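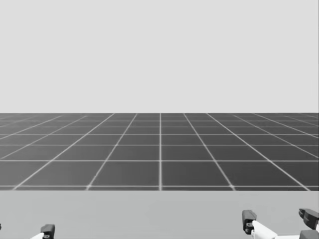

Selon Lutfa Bhuiyan, on ne tient pas trois semaines sans pain le matin, et celui qui dit le contraire mange en cachette. Dit devant toute la classe, en octobre, à la première séance. Gardons la phrase, elle servira.

Chapitre 5
Le petit déjeuner salé : protéines, fibres, satiété

Objectifs du chapitre. Savoir lire une ration du matin. Distinguer faim et envie. Composer un bol salé pour 300 kcal, à plus ou moins une cuillère près.

Prérequis : chapitre 4 (index glycémique), surtout le tableau final. Ceux qui l'ont sauté, y retourner maintenant.

5.1 Point de départ

Matin classique : tartines, confiture, jus. Vite mangé, vite digéré. Vers onze heures, creux. On connait tous. La question du chapitre - que se passe t-il si on remplace une partie du sucre par des légumineuses, un œuf, du fromage blanc ?

Cas suivi jusqu'au 5.4 : la cantine d'Oklow, petit déjeuner servi dès 7 h. Menu d'origine, puis menu modifié par Shanthi Rathnayake, diététicienne. Lentilles tièdes, œuf mollet, pain de seigle. Presque 40 g de pain, pas plus. Le pain reste donc - Lutfa avait un peu raison.
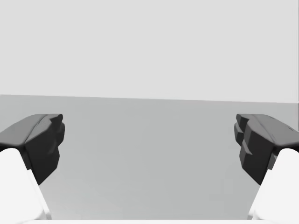
Le menu modifié a été servi à 217 personnes. Réactions mitigées au début, les lentilles à 7 h ça surprend. Le cumin a aidé. Le citron aussi. Attention au sel : le fromage en apporte déja, ne pas resaler l'eau des lentilles.

Vocabulaire à retenir

Satiété : absence de faim entre deux repas. 
Rassasiement : ce qui fait poser la fourchette pendant le repas. Confusion très fréquente dans les copies.
Densité énergétique : kcal pour 100 g d'aliment, tel que consommé. Cuit, donc, pour les lentilles.

Avant de lire 5.2

Noter son propre petit déjeuner, cinq matins de suite. Heure, quantités, heure de la première faim. Pas de jugement, pas de régime. Garder la feuille, elle resert à l'exercice du 5.3 avec la fiche Goneck.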